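Subtitles of drama "Totano" run late after the second ad break 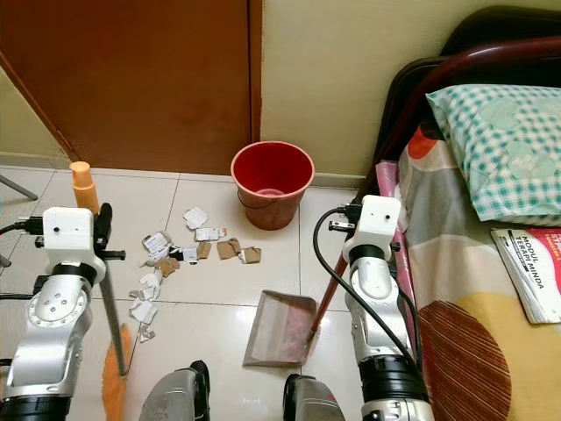
Reading time: 2 min

Status: Solved
Opened by: Giorgia Carbone
Handled by: Rajitha Paul, Nernora viewer support

Tuesday, 9:40
Giorgia Carbone wrote:
Good morning. I am watching the drama "Totano" with English subtitles on the Nernora app for television. In episode 13 the subtitles are correct at the beginning. After the second ad break they come too late, and the delay stays until the end. In the long talk between the two sisters I read the answer when the other one is already speaking. I have restarted the app and the television. Episode 12 is fine.

10:15
Rajitha Paul wrote:
Thank you for the clear report. Please tell me two things. Which app version do you see under Settings, About? And do you have the same delay on a phone or in a browser?

10:52
Giorgia Carbone wrote:
The version is 309. On my phone the delay is the same. In the browser I have no ads with my plan, and there the subtitles are good.

11:30
Rajitha Paul wrote:
I could repeat the problem on our test television. I measured a delay of about 650 milliseconds after the first break and 3,000 after the second. The French subtitles have it also. I have passed the ticket to Digby Hinds in the playback team.

13:05
Digby Hinds wrote:
The subtitle file is not wrong. This episode was delivered again by Gwynne, the production house, with a longer opening song, and the ad markers were still from the old cut. The player counts subtitle time from the last marker, so every break adds an error. I asked Tipene Cartwright at Gwynne for the new marker list.

15:20
Digby Hinds wrote:
New list received and loaded. Cache for the episode is cleared.

15:45
Rajitha Paul wrote:
Tested on television and phone, English and French, all breaks. Subtitles are in time. Giorgia, please close the episode completely and open it again from the series page, not from "Continue watching".

18:10
Giorgia Carbone wrote:
I did so and now it is correct until the last line. Thank you both. You can close the ticket.

Note for support: the special episode "Bretham" came in the same delivery. Markers to be checked by Digby before it goes online.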